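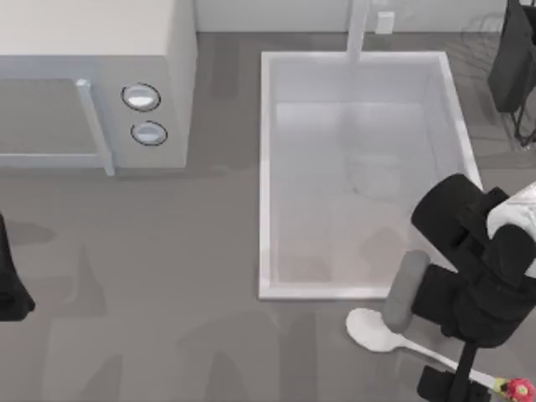
From: Hamish Niven
Date: February 20, 2022
Subject: Re: [evwood-sim] spoon task, policy vs. replay

Dougal Laing wrote:
> Does the 1,600-episode policy still fail on the spoon once the
> microwave and rack are put back in the kitchen? The September
> numbers were for a bare counter with the sink only.

It does, but less often. I reran both checkpoints in the full kitchen with 6 seeds each. The older one completed 2 of 6, the newer one all 6. Same arms, same spoon, top camera only.

The remaining trouble is in the grasp. The spoon lies flat and diagonal by the lower right corner of the sink, so the finger pads have very little height to work with. Lowering the contact stiffness helped — replay of the recorded actions had been drifting for the same cause.

I have not varied the lighting. The shadows on the counter are soft and patchy, and I would not assume the policy ignores them.

Configs are in the Gillies branch. Please don't merge before the Adbridge runs finish.

Hamish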